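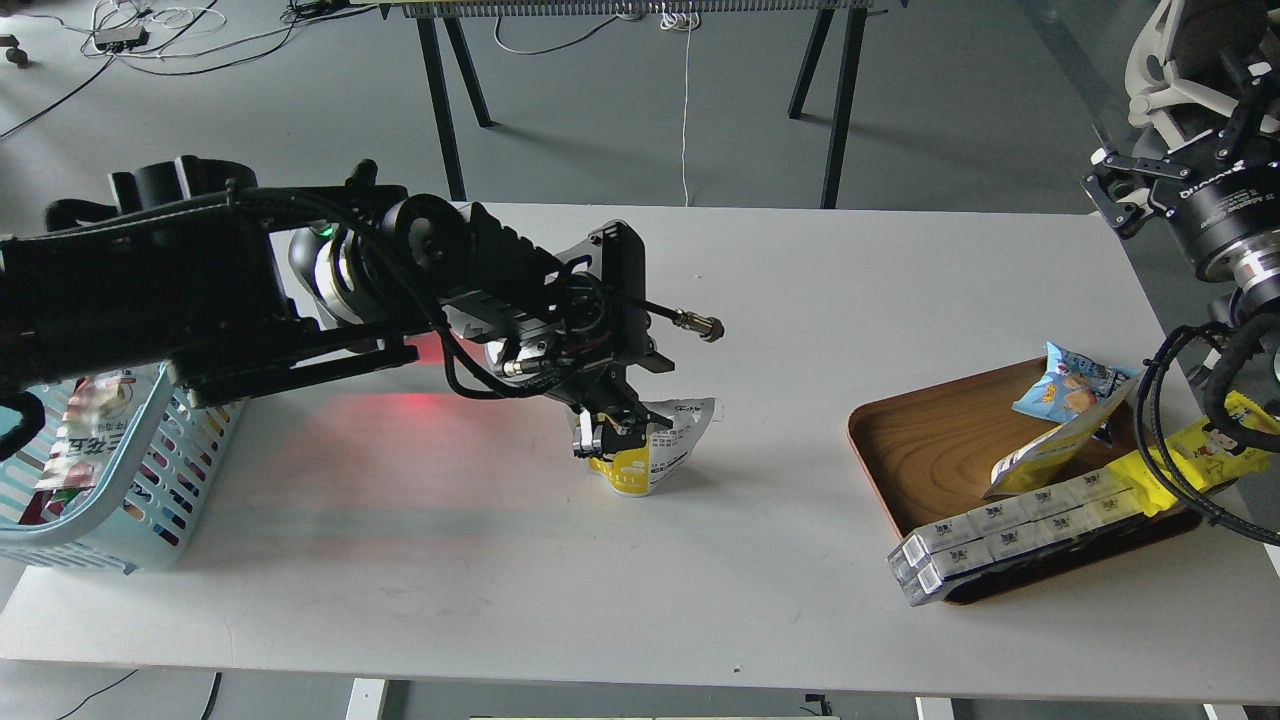
Snack table: blue basket at left, tray at right with the white boxes along its front edge

From: Casimiro Casado
To: Hundivar stockroom list
Date: 19th July
Subject: Re: Snack checkout, tray or basket first?

Replying to the earlier question, quoted in full:

> The Ciromex sheet says goods go from the tray to the basket after
> scanning. The Iglesias sheet has it the other way round. Which one
> applies to the snack table? Also, the stock file shows 1,864 items
> and my own total is 121 short. Are the banded cartons entered as
> one item or singly?

The Ciromex sheet applies. Unscanned goods stay on the tray, scanned goods go in the basket. The Iglesias sheet was written in February for returns and should not be used at this table.

Banded cartons are entered singly. If you entered each band as one item, that would account for a shortfall of this kind – please recount before changing the file.

Two points on layout. The white boxes at the front overhang the rim of the tray. Move them back until the bottom layer sits flat. Soft bags can go on top of each other, but keep the printed code facing up where the bag allows it.

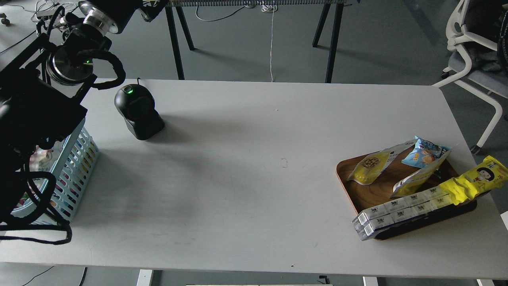 Same table with the barcode scanner on its stand, cord running to the far edge

Keep the space between scanner and tray clear. Cups should be held by the rim and turned until the code faces the reader. If a code fails 3 times, key it in from the Allora price list and note the item on the sheet.

I have not checked whether the list includes the long yellow package. If it is missing, send me the number from the back.

Casimiro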